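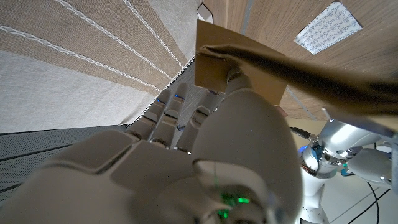
Print this page | E-mail this thread

Moving house in October, what do you do with the flat boxes?

wattlebird_58
Hello all, long-time reader and only a sometime poster. We're leaving Grirnlow after 18 years and heading down to Wostent (closer to the grandkids, hooray!) and I've been saving boxes from the grocer since Christmas. My question is whether to tape them up now and fill them a bit at a time, or keep them flat till the last fortnight. My husband says flat. I say I'd like to see some progress, even if the hallway suffers for it.

marmalade_jar
Oh, congratulations! Flat, I'm sorry to say, and off the garage floor. We made ours up early and the bottoms had gone soft by the time the truck came, and I lost my good casserole dish.

tin_shed_tony
Have to disagree, with love. Start with books and Christmas things now, in small boxes, and write the room on two sides. We used 5 rolls of tape, the cheap stuff, and I wouldn't do that again. Netness had the better tape last time I looked.

marmalade_jar
Books, fair enough Tony, they don't mind sitting. Not crockery though!

leclerc_st_gardener
We're in Leclerc Street at the Wostent end, so welcome, neighbour! Our movers quoted $1315 and then wanted almost $400 more for the piano and the stairs, so do ask about stairs before you sign anything.

wattlebird_58
No piano, thank goodness, but there are stairs and I hadn't thought to mention them. I'll ring in the morning. Books this weekend, then, and the rest stays flat behind the couch.

E-mail this thread | Print this page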